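Cómo quitar el olor a humedad de un armario (sin mudarse de casa)

Publicado el 2021-04-10 en Casa y apaños

Mi armario del pasillo olía a sótano de balneario. Lo heredé así con el piso y durante un par de inviernos practiqué la técnica tradicional, consistente en cerrar la puerta deprisa. En octubre saqué una chaqueta para una boda y una tía mía me preguntó si había estado de acampada. Ahí empezó este tutorial.

Lo que vais a necesitar

Un higrómetro barato (el mío es un Hukari y costó menos que una pizza), bicarbonato, vinagre blanco de limpieza, dos paños, un cepillo de cerdas blandas, guantes y un deshumidificador de cloruro cálcico de los de recarga. Una tarde libre. Paciencia, en la cantidad que tengáis.

Paso 1. Vaciarlo del todo

Del todo quiere decir también el altillo. Yo encontré allí una colchoneta, tres cargadores de teléfonos extinguidos y una raqueta. Separad lo que huele de lo que no: la nariz se acostumbra enseguida, así que salid al balcón cada rato y volved a entrar.

Paso 2. Averiguar de dónde viene el agua

Si el armario da a una pared exterior, lo más probable es que sea condensación. Si da al baño, mirad las juntas de los azulejos del otro lado. Pegad un trozo de papel de aluminio a la pared con cinta por los cuatro bordes y esperad dos días. Si aparecen gotas en la cara que da al armario, es condensación; si están en la cara que da a la pared, la humedad viene de dentro y toca llamar a alguien con furgoneta. Lo siento, este texto no llega hasta ahí.

Paso 3. Limpiar

Vinagre sin diluir en el paño, nunca a chorro, y siempre con la ventana abierta. Probad antes en una esquina, que hay barnices muy sensibles. Diez minutos, paño limpio humedecido en agua, y a secar. No mezcléis el vinagre con lejía bajo ningún concepto: produce un gas tóxico y además el armario seguirá oliendo. En las juntas usad el cepillo.

Paso 4. Secar con las puertas abiertas

Mínimo una noche entera. Yo puse un ventilador Kolska apuntando hacia dentro, que hace ruido de avioneta pero cumple. No metáis nada hasta que el higrómetro marque lo mismo dentro que en la habitación.

Paso 5. Bicarbonato y deshumidificador

Un cuenco de bicarbonato en cada balda y el deshumidificador en el suelo, lejos de la ropa, porque el líquido que recoge mancha el cuero de forma memorable. El bicarbonato se cambia cada mes. Mi recarga duró casi 19 días la primera vez y bastante más las siguientes.

Paso 6. Volver a llenarlo, pero menos

Dejad un par de dedos entre la ropa y el fondo. Todo lavado y seco del todo, también ese abrigo que «solo se ha puesto una vez». Los zapatos, a otro sitio. Las bolsas de plástico de la tintorería, a la basura.

Si a las dos semanas vuelve el olor, repetid el paso 2 con más desconfianza. El mío aguanta. La colchoneta no la salvé.

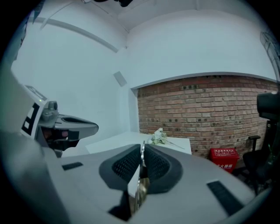 Dineo Du Plessis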